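I moved to Udley with two suitcases and a frying pan, and I've been thinking about kitchen stuff ever since, mainly how much of it we buy and how little of it we fix.

My position is simple. Towns should pay for repair the same way they pay for libraries. Udley had a repair bench for one winter, in the back of the old Lesness building, and it took in 599 items. Most were small: lamps, kettles, a lot of toasters. The town then cut the money, which came to $3098 for the season. We spend more than that on flower baskets.

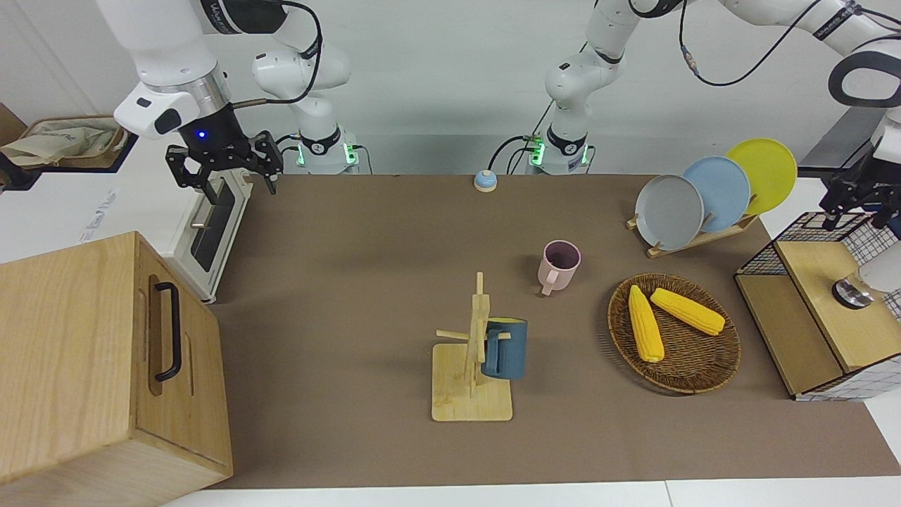

The usual objection is that new things are cheap. A kettle costs less than an hour of a repair person's time, so why bother? I understand this. I've thrown out a kettle myself for that reason. But the price on the shelf leaves out the trash pickup and the landfill fee, and the town pays both of those. If you count them, the gap gets smaller, and for bigger items like ovens it closes.

The second objection is that people won't come. They did come. Rocío Pacheco ran the bench and kept the log, and 101 of the items in it were brought in by people who had already been there once. She told me the hardest part was parts. Some makers won't sell you a switch or a door hinge at any price. A state law could change that, and I'd vote for it, but a town can start without one.

I don't think repair will save much of anything on a large scale. It saves a person forty dollars in a month when forty dollars matters. It also keeps a skill in town that is leaving as people retire.
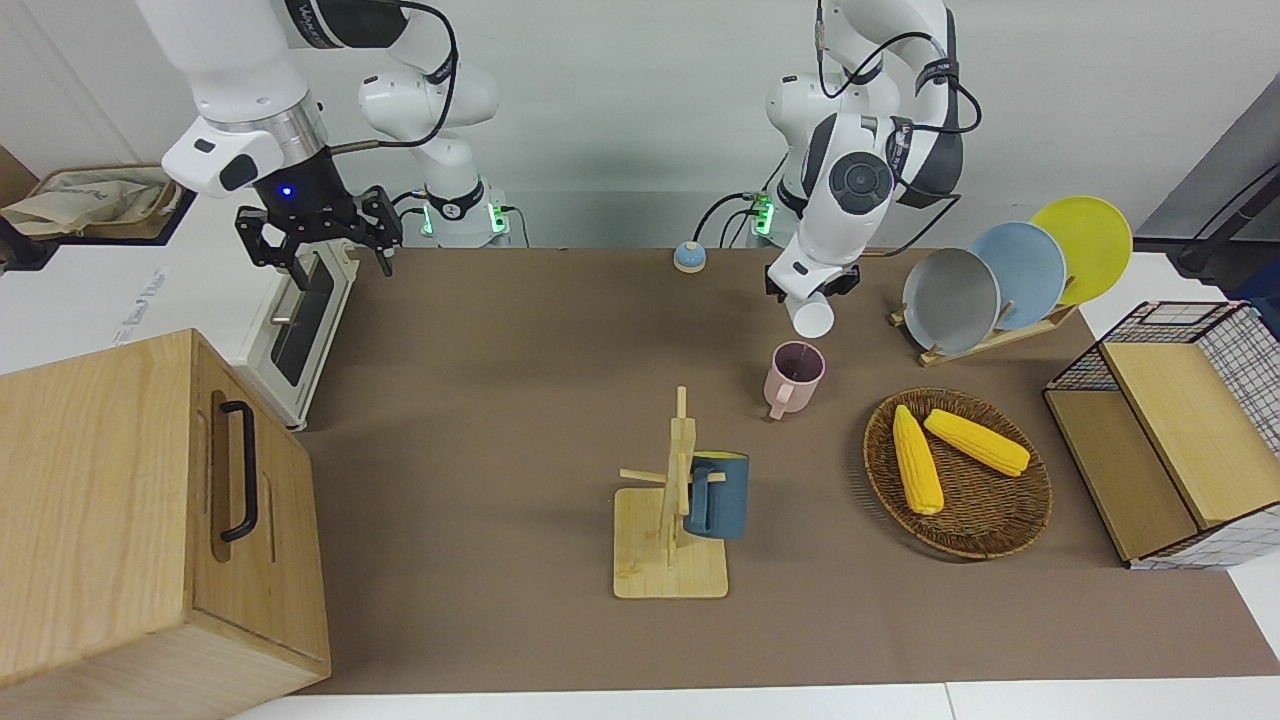

## What I'd ask for

Bring the bench back in October and keep it open through March. Put it on Yip Street, near the bus, and open it after 5 p.m. so people with jobs can use it. Pay whoever runs it. Rocío worked that whole winter for gas money, and she shouldn't be asked to do it again.

The budget hearing is in July. Written comments go to the clerk's office and can be one page.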